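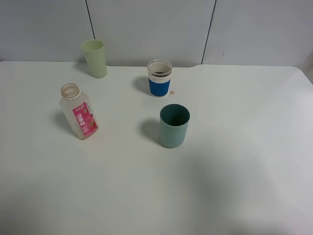
Zuletzt geändert: 11. Juli 2024

Kapitel 4
Automatisierte Handhabung am Arbeitsplatz und ihre Folgen für die Beschäftigten

4.1 Einordnung

Die vorangegangenen Kapitel behandelten verkettete Anlagen, in denen Lage und Form der Werkstücke durch Vorrichtungen festgelegt sind. In diesem Kapitel geht es um Arbeitsplätze, an denen diese Festlegung fehlt. Typisch sind Rückgabe- und Sortierplätze in Kantinen, Abräumstationen in Labors und die Leerguterfassung in kleineren Betrieben. Die Gegenstände werden dort von Menschen abgestellt, und zwar an beliebiger Stelle, in beliebiger Ausrichtung und mit unterschiedlichem Restinhalt.

Schon drei Becher und eine offene Flasche auf einer weißen Tischfläche enthalten die wesentlichen Schwierigkeiten dieser Aufgabenklasse. Die blassgrüne Kunststoffbecherform ist hoch und verjüngt sich nach unten, der blaugrüne Becher ist nahezu zylindrisch, und der kurze Becher trägt eine strukturierte blaue Silikonmanschette. In ihm steht etwas dunkle Flüssigkeit. Die Flasche mit pinkfarbenem Etikett hat einen trüb-durchscheinenden Körper mit rechteckiger Grundform und keinen Verschluss. Für eine Person ist das Abräumen eine Sache weniger Sekunden. Für ein Handhabungssystem ergeben sich mindestens zwei Greifstrategien und eine Entscheidung über den Restinhalt.

4.2 Begriffe

Unter Handhabung wird im Folgenden das Schaffen, Verändern und vorübergehende Aufrechterhalten einer räumlichen Anordnung von Gegenständen verstanden. Als ungeordnet gilt eine Bereitstellung, wenn Position und Orientierung der Gegenstände vor Beginn des Vorgangs nicht bekannt sind. Teilgeordnet ist sie, wenn einzelne Freiheitsgrade eingeschränkt sind, etwa dadurch, dass alle Behälter aufrecht auf derselben Ebene stehen.

Als Resttätigkeit bezeichnet man den Teil einer Arbeitsaufgabe, der nach der Automatisierung beim Menschen verbleibt. Der Begriff ist beschreibend gemeint. Eine Resttätigkeit kann einfacher oder anspruchsvoller sein als die ursprüngliche Aufgabe.

4.3 Anforderungen an die Erkennung

Durchscheinende Behälter bereiten optischen Verfahren größere Probleme als matte, deckende. Abstandssensoren, die mit projiziertem Licht arbeiten, liefern an transparenten Wandungen häufig lückenhafte Werte. Das Etikett einer Flasche wird dann sicher erfasst, der Hals dagegen nicht. Liegt der Greifpunkt am Hals, muss seine Lage aus einem Modell des Behälters geschätzt werden.

Schatten auf hellem Untergrund sind eine zweite Fehlerquelle. Bei seitlicher Beleuchtung fallen sie alle in ähnliche Richtung und können bei einfacher Schwellwertbildung der Kontur zugeschlagen werden. Die Folge ist ein seitlicher Versatz des berechneten Mittelpunkts. Abhilfe schaffen diffuse Beleuchtung, ein zweiter Aufnahmewinkel oder ein Verfahren, das Schattenflächen gesondert klassifiziert.

Kleinteile und Krümel sind für den Greifvorgang meist ohne Bedeutung, nicht aber für die anschließende Reinigung. Ob die Reinigung Teil der automatisierten Aufgabe ist, muss im Lastenheft stehen.

4.4 Fallbeispiel: Rückgabeplatz bei Stosta

Der Zulieferbetrieb Stosta unterhält am Standort Werkport eine Kantine mit zentraler Geschirrrückgabe. Vor der Umstellung arbeiteten dort je Schicht vier Beschäftigte. Sie nahmen Becher und Flaschen vom Tisch, leerten Reste aus, trennten Mehrweg von Einweg und beschickten die Spülmaschine. Eingeführt wurde ein Handhabungssystem des Herstellers Hegarty, das die Behälter vom Tisch aufnimmt und nach Klassen ablegt. Seit September sind dem Platz zwei Beschäftigte je Schicht zugeordnet. Die beiden übrigen Stellen wurden in die Warenannahme verlagert.

Die Arbeitsvorbereitung unter Leitung von Güven Gündoğdu erfasste die Tätigkeiten vor und nach der Umstellung. Drei Befunde sind für dieses Kapitel von Belang.

Erstens ging der Anteil des reinen Umsetzens stark zurück. Das wiederholte Vorbeugen über die Tischfläche, zuvor Hauptgegenstand der Beschwerden, entfiel weitgehend.

Zweitens nahm die Zahl der Unterbrechungen zu. In der Einführungsphase forderte das System bis zu 40 Eingriffe je Schicht an, überwiegend bei offenen Flaschen und bei Behältern mit Flüssigkeit. Nach Anpassung der Greifparameter waren es noch 20. Jeder Eingriff dauert nur kurz, beendet aber eine andere Tätigkeit. Die Beschäftigten bewerteten diese Zerstückelung als belastender als die frühere gleichförmige Arbeit.

Drittens verschob sich die Zuständigkeit für Fehler. Wurde früher ein Becher umgestoßen, war der Hergang offensichtlich. Nach der Umstellung war zunächst ungeklärt, wer verschüttete Reste beseitigt, wer den Vorgang dokumentiert und wer das System wieder freigibt. Die Betriebsanweisung wurde deshalb um einen Abschnitt zur Freigabe ergänzt.

4.5 Veränderung der Arbeitsaufgabe

Der Fall zeigt ein Muster, das bei teilautomatisierten Plätzen häufig auftritt. Das System übernimmt die Regelfälle, die Sonderfälle bleiben beim Menschen. Damit steigt der durchschnittliche Schwierigkeitsgrad der verbleibenden Eingriffe, während die Übung an den Regelfällen verloren geht. Fällt das System aus, muss die gesamte Aufgabe jedoch wieder von Hand erledigt werden, und zwar mit der verringerten Besetzung.

Für die Gestaltung folgt daraus, dass Eingriffe nach Möglichkeit gebündelt werden. Im Beispiel legt das System nicht sicher greifbare Behälter inzwischen zurück und meldet sie gesammelt. Voraussetzung ist eine ausreichend große Tischfläche, damit stehen gebliebene Behälter die folgenden nicht verdecken. Am zweiten Standort Wondevthorpe war diese Fläche nicht vorhanden; dort blieb es bei der Einzelmeldung.

Qualifizierung ist gesondert zu planen. Das Bedienen der Freigabe lässt sich in einer kurzen Unterweisung vermitteln. Das Beurteilen, ob ein Fehlgriff auf Beleuchtung, Verschmutzung der Optik oder einen unbekannten Behältertyp zurückgeht, erfordert Erfahrung am laufenden System. Diese Zeit ist in der Personalbemessung anzusetzen.

4.6 Aufbau des Kapitels

Abschnitt 4.7 behandelt Greifprinzipien für dünnwandige Behälter. In Abschnitt 4.8 werden Verfahren zur Erfassung von Unterbrechungen vorgestellt, darunter das Multimomentverfahren und die Auswertung von Systemprotokollen. Abschnitt 4.9 befasst sich mit der Beteiligung der Interessenvertretung bei der Einführung. Die Berechnung der Taktzeiten wird aus Kapitel 3 vorausgesetzt.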